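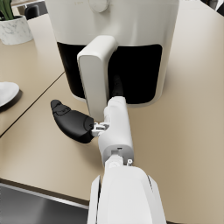
Belach Kitchen Pack, review

Clullton sells this as a simulated kitchen for collecting teleoperated demonstrations. I went in doubtful and spent most of March with it, mainly on the air fryer drawer.

The looks are fine. White fryer, chunky white handle on a black drawer front, a sink and a plant on nearby counters for clutter. My trouble is with contact. Bring a finger in low beside the handle and you get very little sense of when you've touched anything, so operators hover, then lunge. Fiorella Fontana and I recorded 812 episodes between us and I threw out every one with a lunge in it. That hurt.

The pack also ships with 800 ready-made demos, pitched as "diverse." I replayed a good number. Same approach, same speed, plate in the same spot — a policy trained on those will learn one kitchen very well.

Credit where due: resets take 9 seconds, the export script ran the first time, and Lukian Hutsuliak at support answered my email the same afternoon.

Would I buy it again? For drawers, maybe, if the contact settings get fixed. For anything you hope to move onto a real arm, try the demo license first.

Score: 7 out of 10 for the scene, less for the data.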